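The Molefe Center for Surgical Outcomes invites applications from adults who have had an abdominal operation within the past 12 months to take part in a study of recovery at home. Enrollment opens in April and will close when 333 participants have been accepted.

## Purpose of the study

Hospitals keep detailed records of what takes place in the operating room and on the ward. Much less is written down once a patient has gone home. The Center wishes to learn how people manage sleep, meals, stairs, paid work and family duties in the months after surgery, and which written instructions they found useful. 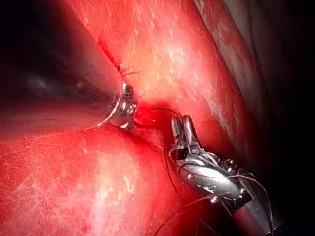
**Two robotic surgical instruments over tissue**
*Study Coordinator, Molefe Center for Surgical Outcomes*

Participation involves no treatment, no medication and no additional hospital visits. Care provided by a participant's own doctor will continue unchanged.

## Who may apply

Applicants must:

- be 18 years of age or older;
- have spent at least one night in the hospital after the operation;
- be able to read and answer questions in English, with or without help from another person;
- have a mailing address and a telephone number at which they can be reached.

Persons who are employed by the Center, or who live with an employee, are not eligible. Applicants who are awaiting a second operation should state this on the form. They may be asked to join at a later date.

## What participants will do

Each participant will complete a short diary once a week for six months. The diary may be kept on paper or online. Participants will also take part in two telephone interviews, each lasting 40 minutes, at a time of day they select. A family member or other caregiver may be present during the interviews if the participant wishes. 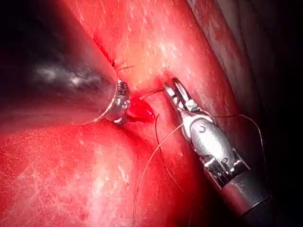

Robotic instruments and suture thread

## Payment

Participants will receive $40 for each completed interview and a further $40 when the final diary is returned. Payment is made by check. Postage for paper diaries is prepaid.

## Privacy

Names and addresses are stored separately from diaries and interview notes. No participant will be named in any report. A participant may leave the study at any time without giving a reason and will keep any payment already received.

## How to apply

Application forms are available at the front desk of the Center, Room 611, Hirnix Building, between 9:00 a.m. and 4:00 p.m. Forms may also be requested by mail from the same address. Please do not send medical records with the form. Applicants will receive a written reply within three weeks of the date on which the form is received.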